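Teleop vs hand guiding for soft, loopy stuff
Forum: Manipulation and Demos

pell_grinder
Looking for opinions from people who have collected demos with deformable parts. Our task is elastic bands on a table and a plastic bin. The arm has to pick up a band and drop it in the bin, then go get the next one. We drive the arms with a leader set from Treneck, and I have 101 episodes so far. I'm trying to decide whether to keep going or switch to guiding the arm by hand.

Wrist camera first, then the fixed one:
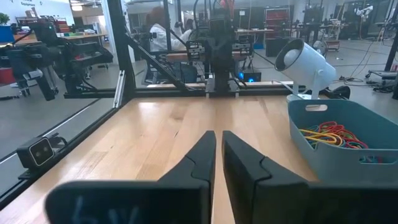
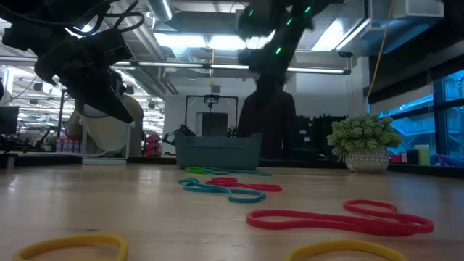
My trouble is the approach. A band lying flat gives you very little to grab, and through the leader arm I can't feel when the tips touch the table. I end up hovering, going down a bit, hovering again. The replays are full of pauses and I'm worried the policy will learn to pause too.

korvid88
It will. We trained on slow demos for a cable task last March and the arm stopped above the cable every time, same as the operator did. Cut the pauses out or re-record.

I'd go to hand guiding. You feel the table, you close, you lift. Took me 6 tries to get comfortable with it.

tamsin_w
Disagree with korvid88. If you guide by hand, your hand and forearm are in the cameras for the whole demo, and at run time they aren't. You can replay the trajectory afterward and record that, but a band never lands the same way twice, so the replay misses it. Works fine for a rigid block in a fixture. For bands I'd stay on teleop and fix the feel problem some other way.

korvid88
You can guide from behind the wrist and keep most of your arm out of view. But OK, the replay point is fair for this task.

pell_grinder
Replay is what I was afraid of. Is there a cheap way to get some touch back on the leader side?

lowtorque
Two things that helped us.

1. Put a soft floor on the follower's height, just under the table surface, and let the arm be compliant near it. Then you can push down without thinking about it.
2. Turn the leader scaling down for the last bit of the approach. We use a foot pedal from Lunley for that, but any switch will do.

With those two my picks went from 8 seconds to 6. I also quit aiming for the middle of the band. Pinch one side of the loop, drag it a little, and it stands up enough to grab.

tamsin_w
The drag is a good one. Do it the same way every time, though. If half your demos drag and half pinch straight down, you get something in between that does neither.

pell_grinder
Mine are mixed, so that may be part of it. What about trimming pauses automatically? Pliltix has a filter that drops frames when the joints aren't moving.

korvid88
Careful with that one. It also drops the frames where the arm is still and only the gripper is closing -- check that the gripper counts as a joint in your config. Ours didn't by default.

pell_grinder
Just looked, and mine doesn't either. I'll fix that, add the height floor, and record a new batch with only the drag pick. Keeping the old episodes in a separate folder for now.

lowtorque
Post the loss curves and a few rollouts when you have them. I'd like to see if the pauses go away.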